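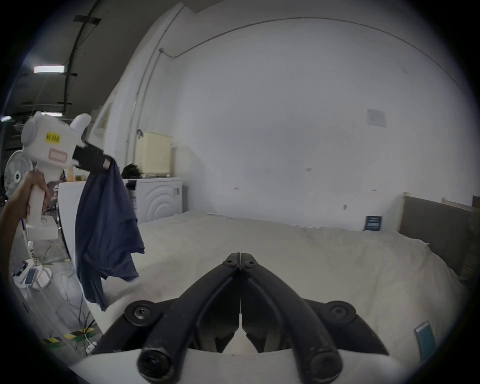 Join the evening repair group at Vomcombe Library

Do you like fixing clothes, or have you always wanted to learn? We're looking for 8 people to join our new mending group at Vomcombe Library, starting in February, and we'd love to hear from you!

The group will meet for two hours each week in the upstairs reading room. Valquíria Arruda will be teaching hems, patches, darning and zips (she once rebuilt a whole tent with a hand needle, so your jeans are in safe hands). Beginners are very welcome, and so are people who already sew and fancy some company while they do it.

Places are free. Bring something that needs mending, and a pair of small scissors if you own one. Thread, needles and tea are all provided. You need to be 16 or over and able to come to most of the sessions. There is a lift from the Gritmont Road entrance.

To apply, send a few lines about yourself and the thing you'd most like to mend to Ronaldo Barbosa at the library desk by 28th October. Paper forms are at the desk too.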